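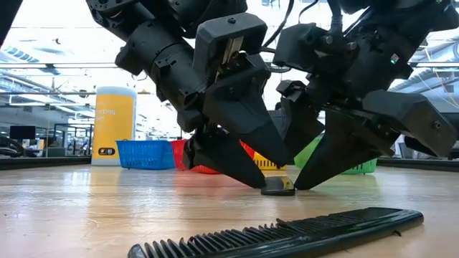

*A small black object on a light wooden tabletop.*

# Why do some things look black?

**Rondden Museum of Light – Young Visitors' Sheet 49**

Black is a colour we meet every day. It is found in ink, coal, tyres and the feathers of crows. Scientists, however, think of black in a slightly different way from red, blue or yellow. To understand why, we must begin with light.

## Light and colour

Light from the Sun looks white, but it is a mixture of many colours. When sunlight passes through raindrops, the colours spread out and we may see a rainbow.

When light falls on an object, some of it is taken in and some of it bounces off. Taking light in is called **absorbing**. Bouncing light off is called **reflecting**. A ripe tomato absorbs most of the green and blue light that reaches it and reflects the red. The red light travels to your eyes, and you see a red tomato.

A white sheet of paper reflects nearly all the colours together. A black sheet of paper absorbs nearly all of them, so very little light comes back to you.

## Is anything completely black?

Most black objects still reflect a little light. If they did not, you could not see the folds in a black coat or the shine on a black shoe. Smooth surfaces often have bright spots on them, even when they are very dark. Rough surfaces scatter the light in all directions and look dull. The word for this dull look is **matt**.

## Black and warmth

Light carries energy. When an object absorbs light, that energy warms it. A black car seat left in strong sunshine can become much hotter than a white one beside it. Please take care when touching dark objects on a sunny day.

## Try it at home

You will need:

- 2 glasses of the same size
- cold water
- one sheet of black paper and one of white
- a thermometer

1. Wrap one glass in black paper and the other in white.
2. Fill both with the same amount of cold water.
3. Stand them side by side on a sunny windowsill.
4. After an hour, measure the water in each glass and write down the results.

In November the Sun is low and the difference may be small. Ask an adult to help you with the thermometer.

## In our galleries

The Szalai Room holds 347 samples of black paint, cloth and stone. Visitors may touch those on the lower shelf – the others are kept behind glass.

*Text by Līga Žukauskas. Checked by Fabian Eberhard, Department of Learning. Last revised December 24, 2019.*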